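Pereyra stain and fabric care notes
README, last touched 22 Mar 2026

What this is: a table of household fabric care notes. One row per note. Collected from care labels, old laundry handouts and people who wrote in. Cleaned up by me, mostly in the evenings, so expect rough spots.

Status: usable. Not finished. The wool part is thin.

Files

notes.csv - the main table, 2,000 rows
fabrics.csv - list of fabric names and what they map to
stains.csv - same for stains
old/ - the Turnico export as it came, don't edit

Columns in notes.csv

id - number, never reused
fabric - short name, lower case
color_group - white, light, bright, dark
stain - blank if the note is general care
method - free text, one or two sentences
temp_f - water temperature, blank if the source didnt say
source - label, handout, letter
checked - yes or no

Blank means unknown. It does not mean cold water! Had two people load it that way already.

Where it came from

Most rows are from the Turnico handouts, typed in by hand. The Vastelon letters make up the rest, plus 101 rows from care labels. Label rows are the most reliable and also the most boring. Letters are the fun ones - lots of vinegar, lots of baking soda, one very long one on getting candle wax out of corduroy.

Names and addresses removed from the letters. If you find one I missed, open an issue and I'll pull the row.

Cleaning

Spelling fixed in fabric and stain only. Method text left alone exept for line breaks. Celsius changed to Fahrenheit and rounded. Duplicates dropped when fabric, stain and method all matched. Near duplicates are still in there, sorry, sort by stain and you'll see them.

Known problems

- "cotton" covers everything from bedsheets to canvas
- dark and bright got mixed up in the first Nesov batch, fixed by hand, may have missed a few
- 8 rows have a method but no fabric
- bleach advice in the older handouts is pretty strong, check the label first
- no drying column. Drying notes are buried in method
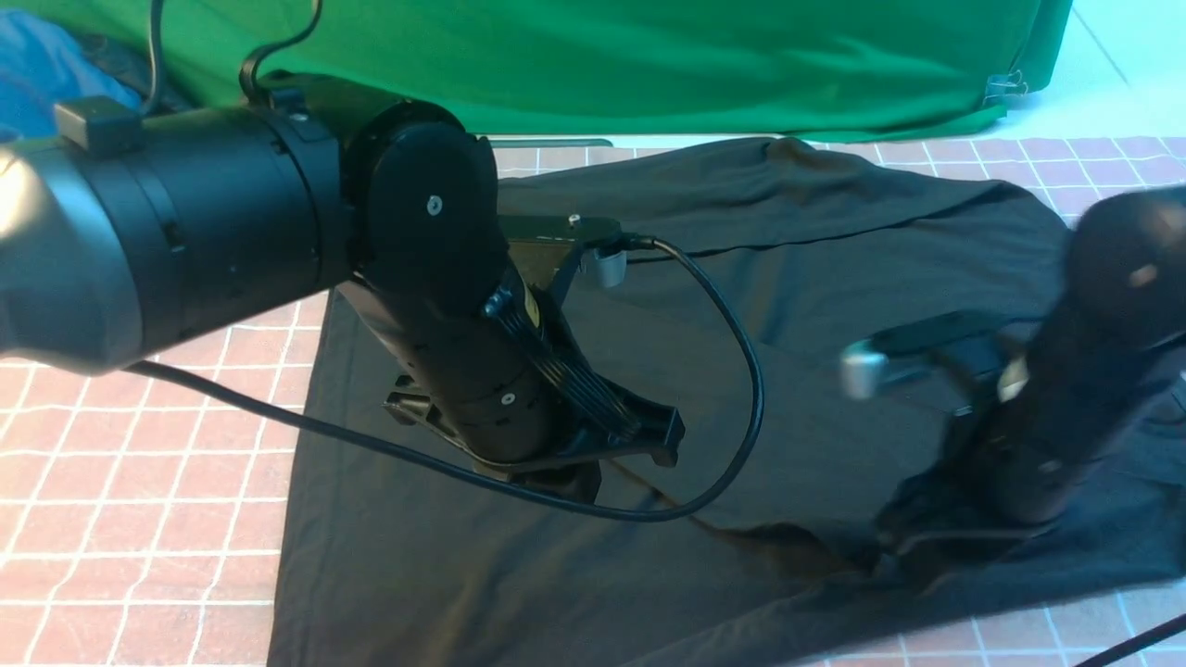

Dark fabrics

Asked about the most so it gets its own bit. Filter on color_group = dark. Charcoal and navy both go in there, so does dark brown. Black denim is under denim, not cotton. Notes on fading use the stain value "fading" - not a stain, I know, but adding a column for it broke the Nesov import script and I put it back.

Lint is the same deal. Stain value "lint", roughly 100 rows, mostly fleece.

Using it

Fine for home projects, classes, care guides. Credit Pereyra notes somewhere. Don't print the methods as safety advice, a lot of them have never been tested and checked = yes only means I compared the row with its source.

To do

- drying column, hopefully April
- split cotton
- more wool
- finish the Vastelon letters, there's still a box

Corrections: send the row id and what's wrong with it. One issue per row please.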